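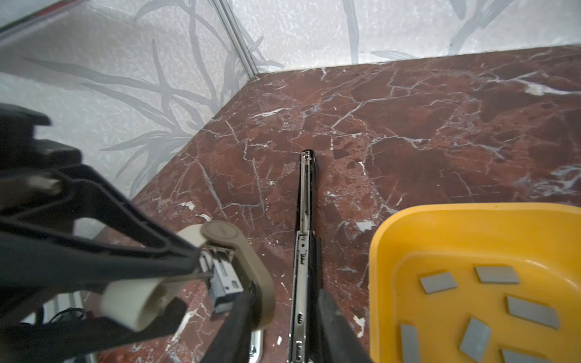
Wrist camera view: drawer slide rail between the gripper fingers, marble worktop, yellow parts bin at right.

Progress report: review of the Drollel gripper kit
Prepared by Okeke for Winach, 26/05/2025

Scope

Winach is paying for a bench review of the Drollel kit, sold by Dusamine as an add-on for small robot arms. The kit consists of a two-finger gripper, a wrist camera, a mounting block and control software. This report covers setup and the first handling tests on long metal parts. Small flat parts are covered only as far as planning.

Setup

Mounting the gripper and camera took one working day. The printed guide gives the bolt order but no torque values; Dusamine sent these by email on request. Camera calibration passed on the second try. The first try failed on a wrong lens setting in the default file, and the supplier has confirmed the error.

Rail handling

The test part is a steel drawer slide rail, silver with one black edge. We ran 25 pick attempts with the rail laid at mixed angles on polished dark red marble. The gripper closed and held in 13. Most failed attempts fell into two groups:

Finger position off to one side, so that one finger touched the rail first and pushed it out of line.
Wrong edge chosen by the software — the dark edge of the rail and its shadow on the stone were read as one shape.

The second group matters more for a buyer. The marble is veined and reflective, and the supplied detection settings were tuned on a plain mat. Raising the contrast threshold helped in dry runs but has not yet been tested with full picks.

Cable routing is still open. The guide shows no fixed path for the cables at the gripper, and we want one agreed before longer runs begin.

Next period

Repeat the rail test with the new threshold, 300 attempts over 5 sessions.
Start on flat gray tiles picked from the yellow bin. The sloping inner walls limit finger approach, and tiles leaning on the wall will be logged separately.
Obtain a corrected default file from Dusamine.

Budget and schedule

Spending is within plan. The tile work starts one week late on account of the calibration fault. The final report remains due in November.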